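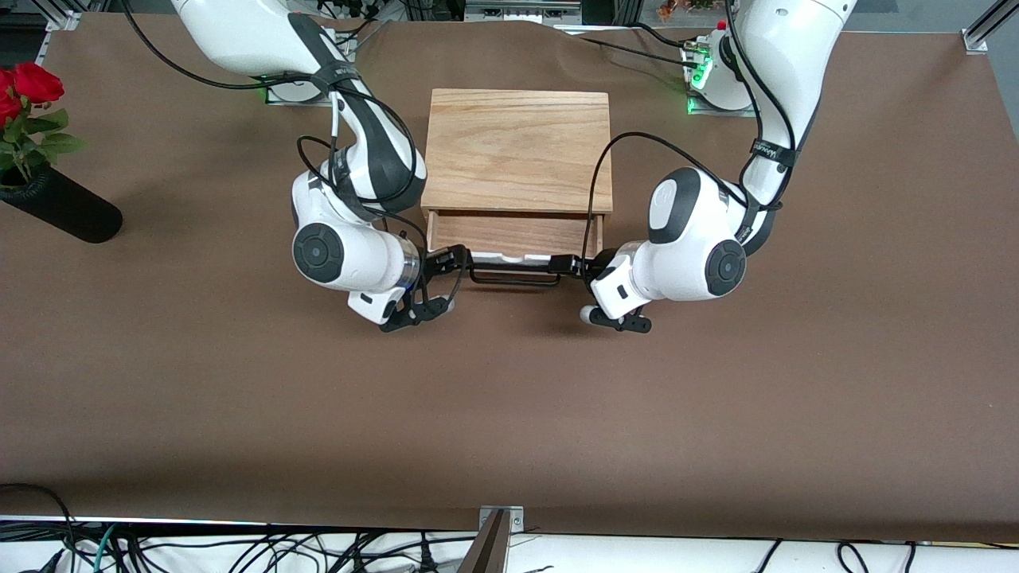
About Sarko

Print this page | E-mail this page

Posted 31 Jul 2020 by the Sarko workshop
Filed under: About us, Small wooden boxes, Drawers

Hello! I run Sarko from a unit on the edge of Britovby, and I make small boxes with drawers in them. I do bigger pieces if I'm asked nicely, but little drawers are what I love (my old dining table disappeared under them, and that's how I ended up renting a workshop).

I started with one box for my own desk, to hold stamps and spare keys and all the stuff that floats about. Then a friend wanted one, then her office did, and by May of my second year I'd made 400 of them and given up my day job. The tally is now just past 3000, and I still get a daft little thrill when a drawer slides open nicely for the first time!

The one I get asked for most is the Pamgate. It's a pale wooden box with a flat top, a single drawer and a black metal bar handle right across the front. I went through a lot of handles before settling on that one – knobs looked sweet but I kept pulling them crooked, and a long bar lets you take hold with both hands, one at each end, and draw it out straight. I like the grain to run left to right across the top, so I'm a bit fussy about which boards I use, and the drawer front often comes out a shade darker than the rest. I've stopped fighting that. I think it looks better.

The Chin is the shallow one, for pens and glasses. It comes in 4 sizes, and I'll cut dividers for any of them if you send me measurements in millimetres, please, not "about a hand wide" (I have had that more than once).

Orders usually take up to 30 days. Paper goes down on the bench, the drawer goes in and out more times than is sensible, and if it sticks I take a shaving off the runner and start again. Repairs are welcome too, including boxes I didn't make. Pop the drawer in separately when you post it, and take your things out first!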